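Grajales Orthopaedic and Fracture Clinic
Plaster room and cast clinic – safety inspection checklist, with comments

Completed by: Sheila Lockwood
Period: December
Areas covered: plaster room, cast saw bench, splint store, crutch and brace fitting bay, waiting area
Ratings used: Satisfactory / Action needed / Not checked

1. Cast saws
Rating: Action needed
Both saws run and cut out as they should. The saw on the left-hand hook, the older Tedov, has a nick in the power cord sleeve close to the plug. It has been tagged out and goes to electrical testing before it is used again. Blades on the second saw were changed before clinic. Spare blades are down to one box, so please reorder.
The blade log has gaps. Every change needs initials and the saw number, including changes made part way through a list.

2. Dust extraction
Rating: Satisfactory
Vacuum hose fits both saws. Filter bag less than half full. The hose end had been left on the floor and was moved back to its bracket.

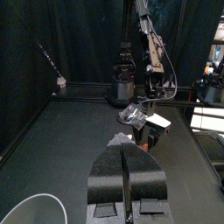
3. Water supply and plaster sink
Rating: Action needed
The mixer valve was set at 40 degrees when tested. The plaster trap under the sink is overdue for emptying and drains slowly. Staff have been running the tap to clear it, which pushes plaster further along the pipe. Empty the trap at the end of each full clinic and bag the contents for general waste.

4. Casting materials
Rating: Satisfactory with comment
Fibreglass rolls are in date apart from 8 rolls of the narrow width, which have been taken off the shelf and put in the training cupboard. They are marked NOT FOR PATIENT USE and should stay that way. Padding and stockinette stocks are fine. Opened foil packs were found back on the shelf with the good stock. A roll from an opened pack starts to set and can't be moulded properly, so throw it out.

5. Plaster couch and stools
Rating: Action needed
Couch brakes hold on three wheels. The fourth slips when weight is put on the foot end. The couch label gives a safe working load of 195 kg, and the label is still readable. Until the brake is fixed, use the couch with the foot end against the wall and have a second person present for transfers.
The step stool has new rubber feet. Good.

6. Crutches, frames and walking boots
Rating: Satisfactory
All crutches on the rack were checked for ferrules, push-buttons and handgrips. Worn ferrules were replaced on the spot. Two Mormont boots came back from patients with the air bladder not holding. They are in the returns tub and need to be credited, not cleaned and reissued.
Paediatric crutches were mixed in with the adult small size. The coloured tape system only works if the tape goes back on after cleaning.

7. Patient information
Rating: Action needed
The cast care sheet on the counter is the old version and still gives the previous after-hours number. Recycle what is left and print the current one. Patients should leave with the sheet and be told in person about swelling, numbness, colour change in the fingers or toes, and pain that keeps getting worse. Record in the notes that this was done.

8. Floor and walkways
Rating: Satisfactory
Dry at time of inspection. The mat at the fitting bay door has a curled corner – tape it down for now, replace it when the next order goes in.

9. Emergency items
Rating: Satisfactory
Cast spreaders and bandage scissors are in the labelled drawer. Call bell tested and answered. The oxygen cylinder is above the refill mark.

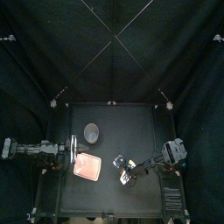 Comment received from Rilis: The couch brake was reported at the last inspection as well, under job number 442, and it was closed without anyone coming to the room. Could it be raised as a new job this time? We would also like the trap emptying put on the closing-up list, as the afternoon staff don't always know whether the clinic counted as a full one.

Reply, S. Lockwood: Agreed on both. New job raised for the brake with the old number quoted. Trap added to the closing-up list for every clinic day, full or not. Item 3 above is to be read with that change.

Items carried forward to next inspection: 1, 3, 5, 7
Checklist to be kept in the plaster room folder, behind the blade log.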